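**Gundton Lock reopens, slowly**

The lower lock at Gundton is back in service after its spring closure, and the first boat through was a gravel barge called the Flavier, which had been tied up below the gates long enough for ducks to nest in the stern rope. The ducks have been moved. They were not happy with the paperwork.

Members who use the Tetance Canal for business will want to know what changed. Two new gate seals, a rebuilt winch on the east side, and a speed limit sign that is larger than the old one and will be ignored at the same rate. The lock chamber itself is the same size it has always been, so please stop calling the office to ask if your boat has become narrower.

Traffic last year came to 314 commercial passages, mostly stone, grain and scrap. The operator would like 400 this year and has said so in a very nice brochure. Getting there depends on the grain people, who like the canal in a wet year and discover trucks in a dry one.

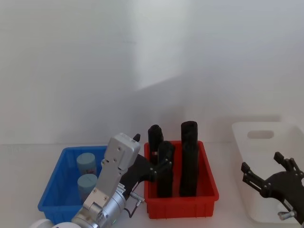

Booking has changed too. You used to call the lock keeper, let it ring, and shout from the bank. Now there is a form. Fill it in by 4 p.m. the day before you want to pass, and give your loaded draft, your empty draft, and a phone number that somebody on board will answer. Shouting is still accepted in emergencies, which the form defines over most of a page.

Usman Rizvi, our man on the users' panel, asked if the waiting berths at Alemayehu Wharf would be dredged before the fall. He was told the matter was under active review. He asked the same thing in April and got the same answer, though the review was less active then. Until something happens, keep to the outer two berths if you're loaded, and don't trust the depth board – it was painted by an optimist.

Fees stay where they are through the end of the season. Boats traveling empty still pay the lower rate, and yes, they do look in the hold.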